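Open day walkthrough checklist, Kaplan hall, May
Simulated home demo, Wistero arm

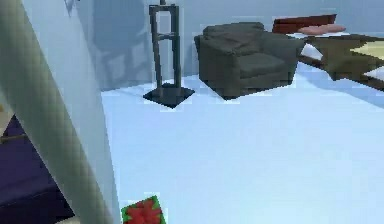

I did this round before the doors opened, coffee in hand, so forgive the typos! Same form as the Simel visit, plus my comments.

Visitor line taped 300 cm from the big screen: OK. Looks generous until a school group shows up, then you'll be glad of it.

Cables covered: NO. One loose run by the side door, I almost went over it myself. Fixed at 9:40, please look again at lunch.

Stop button on the presenter desk: OK, pressed it twice and the sim froze both times.

Living room level loads: OK. Armchair, lamp stand and the green gift box with the red bow all there. Kids are going to love the gift.

Arm speed in sim capped at 60 percent: OK. I'd leave it there all day, it's much easier to follow when you're talking over it.

Room limit posted: NO. Sign is still in the Grurnico van (argh).

Sound level: OK, a bit loud at the back.

Handouts: OK, 800 printed, two boxes under the desk.

Fire exit clear: OK after I moved the coat rack. Don't let it creep back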